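**The Thirty-Day Bed**

7/4/19

Copy due at noon. Nothing written. The train from Trirnalstead stops at every gate and hedge, so I am doing this on my knee, sorry for the spelling.

The piece is the Rovex. Home helper, bedroom package, £2,060 or pay by the month, 30 days to change your mind. Bech & Rirnia sell it, and Bech & Rirnia buy the back page of our magazine, and my editor said be fair. She said it twice. Be fair means be nice.

So. The show bedroom, up the stairs over their shop. Grey sheet, pillows, big white wardrobe with gold handles I wanted straight away. Soft toys on the bed. A carrot, a yellow pear, and a round green thing with yellow knobs on it that the salesman called a durian. I'd never met one. He said they smell. This one smelt of cupboard.

"It's the toys people ask for," he said. "Parents. They're sick of picking up."

Then he pressed something and it leaned over the bed.
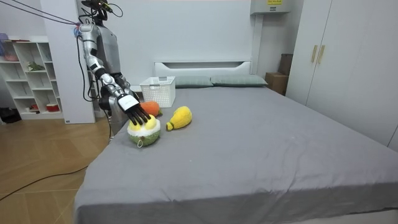

**ON TRIAL: Bedroom & Nursery**

It put its hand on the durian. Fingers straight down, black, thin, like someone testing a cake. I wrote *like someone testing a cake* in my notebook and was pleased, and when I looked up it still had its hand there.

"Is it stuck?"

"It's deciding," he said.

I know that look. I had it for most of last August. My daughter's room after she went off to her dad's, everything on the bed the way she'd left it, and me in the doorway with a laundry bag. One hand on a rabbit. Couldn't put it in the bag, couldn't put it back. Stood there till the light went.

None of that is for the magazine.

Asked him the usual things instead. Does it do duvets. (Ask again in the autumn.) Does it do stairs. (No.) Is there a manual. There is, 94 pages, he gave me a copy and it's in my bag now digging into my hip. Page 2 says *Allow the helper time to consider soft items.* I read it out and he went a bit pink. He said head office wrote it. He said he has a boy himself, weekends only, and when the shop's shut he comes up here and runs the durian on its own, over and over, just to see it done carefully.

Then asked me not to print that.

I said course not.

We had it go again. I stood by the pillows with my pen out and forgot to use it.
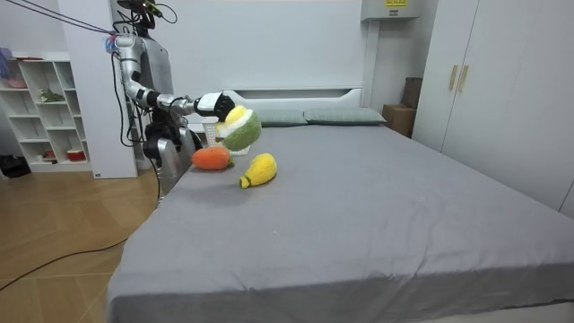 *Rovex at work: the durian in hand, carrot and pear still on the sheet.*

I'd expected a grab. A claw at the seaside, that sort of thing. The fingers curled round and the toy hung there just off the bed, fuzzy, a bit daft, and I had my own hand half up under it. In case. As if a cushion with a face could be hurt. It hasn't even got a face.

"Everyone does that," he said.

Right. Fifteen minutes till my stop. Verdict:

Slow. My word it is slow. I could clear that bed in one armful and be downstairs with the kettle on. Dear, too. Needs more room down the side of the bed than most of us have got. Hands very good. Would I have it in the house, no.

Crossed that out. Would I have it in the house, ask me after the thirty days.

Crossed that out as well.

The rabbit is still on her bed, by the way. She's fourteen now and says give it to the charity shop, Mum, I don't care. I've got the form here, trial period, tick box for collection adress, it was folded inside the manual. I've filled in the street.

Next station's mine. Will phone the rest through.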